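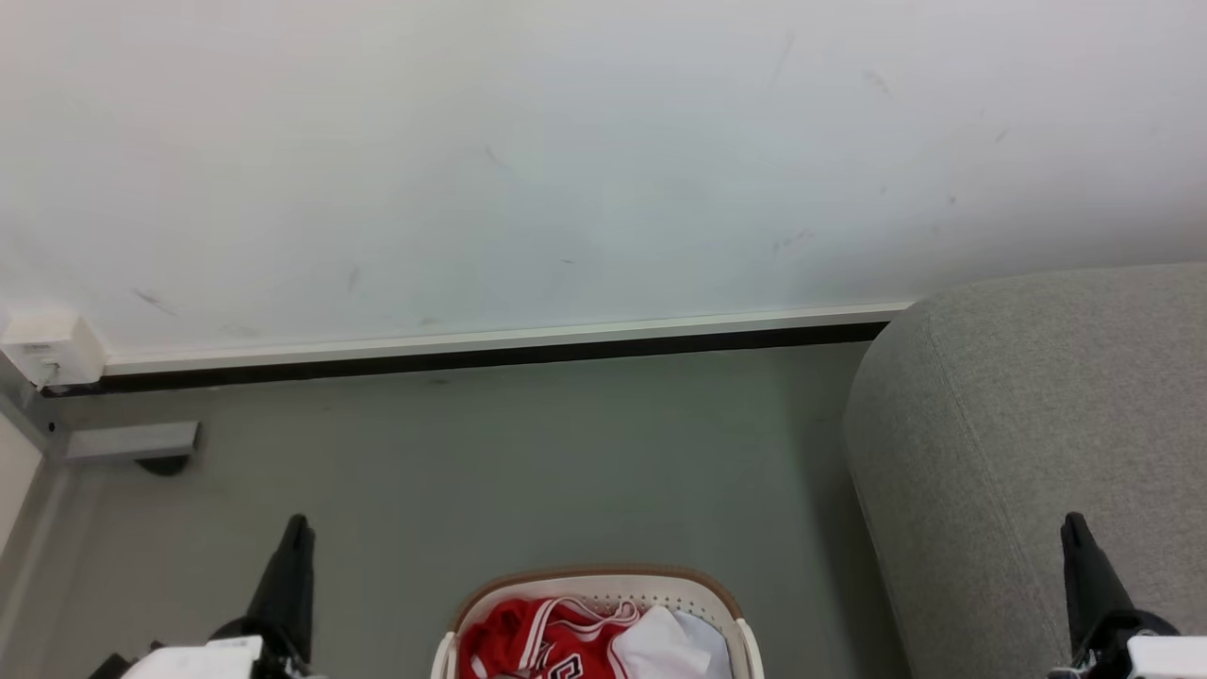
A gray sofa and scuffed white wall in a lounge at Olwood House.

Dogar Property Care to Refresh Shared Lounges at Olwood House

FLERNEN, 18 Sep 2021 - Dogar Property Care will repaint walls, clean baseboards and service upholstered seating in the shared lounges at Olwood House, the company said. The work covers 14 lounges and is part of a maintenance agreement with Darell Residential, which manages the building.

Olwood House has 290 apartments. The lounges are open to all residents and are used for reading, small gatherings and waiting for visitors. Each one has at least one sofa. Residents have asked for the rooms to be brightened up, and wall marks were the item raised most often in the last resident survey, followed by worn seat covers and poor reading light.

White walls in the lounges carry scuffs, small specks and thin scratches. Dogar crews will wash each wall first with a mild cleaner and a soft sponge. Marks that do not come off will be lightly sanded, spot primed and painted over. Where a wall has marks spread over most of its length, the whole wall will be painted from corner to corner so that patches do not show.

Paint will be a washable matte white. Darell Residential chose it to match the existing color, and a test panel was approved in March.

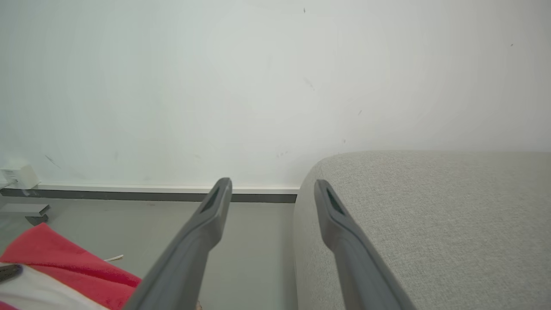 Baseboards will be wiped down and checked along their full length, including the parts behind furniture. The dark band next to the floor will be masked before painting begins. Low wall boxes and cover plates will also be masked, and any cables near them will be unplugged and coiled before the crew starts. Residents who have left chargers or lamps in a lounge are asked to collect them before work begins in that room.

Sofas will be pulled away from the wall and covered during painting. Once the paint has dried, crews will vacuum the armrests, seats and sides with a brush attachment and treat stains by hand. Fabric will not be soaked. Sofas will go back a hand's width from the wall, and felt pads will be fitted to the backs where there is room for them.

Floors will be swept and damp mopped after the furniture is moved. No floor replacement is included in this phase.

The agreement covers 1,501 square meters of wall surface and 600 meters of baseboard. Work will go ahead one lounge at a time, starting on the ground floor. A notice will be posted on each lounge door three days before the room closes. Most rooms will be closed for two days. The mail area, laundry room and elevators will stay open throughout.

Residents with questions about the schedule can ask at the Olwood House front desk or write to the Darell Residential office in Flernen. Requests to use a different lounge for a booked event should be made at the front desk.

About Dogar Property Care
Dogar Property Care provides painting, cleaning and light repair services for apartment buildings and offices in Flernen and nearby towns.

About Darell Residential
Darell Residential manages rental apartments and shared spaces, including Olwood House.

Media contact: Dogar Property Care, Press Office, Flernen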